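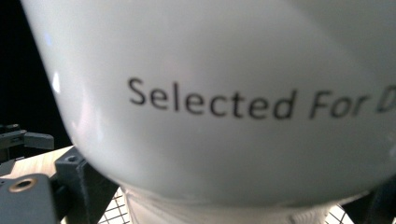

Silvia Vaněk thinks I should stop adding to the gripper list until I know what the first two cost me, spare parts and all. Fair point, and she said it nicely, but I'd already opened the spreadsheet again by then.

So this Saturday (3/21/20) I finally sat down and did the budget properly. I have 1,210 dollars for the whole year, and that has to cover hand-held grippers, filament, screws, inserts, a decent light and whatever I forget. Last year I did it all in my head and ran out in July!

The biggest line is still printed parts. I love printing my own brackets, and the dark gray filament from Wiltow has been great, but the finger brackets are the pieces I expect to replace most, so I'm planning on eight spare sets instead of two. Brass threaded inserts go on the list too. They cost next to nothing and they make a printed block so much nicer to take apart and put back together — I'd give up a fancier box before I'd give those up.

Then there's the camera. Stoltivis quoted me 186 dollars for the one I want, and Norbert Štefanec found a used one for less, without the cable. I keep going back and forth. A cable is over 30 dollars by itself in the length I need, so the savings get small pretty fast. Right now I'm leaning new.

What I'm most excited about is the cheap stuff, the things to pick up! Mugs especially. Big glossy curved ones are a fun grasp to work on, and a thrift store shelf will get you a whole range of shapes for pocket change. I gave household objects their own line this time so they don't eat the screw money.

Still to price: wire mesh, a second table clamp, and a storage case from Rusnák if they ever write back. Romana Polák, if you're reading this, I still want your spreadsheet with the shipping column.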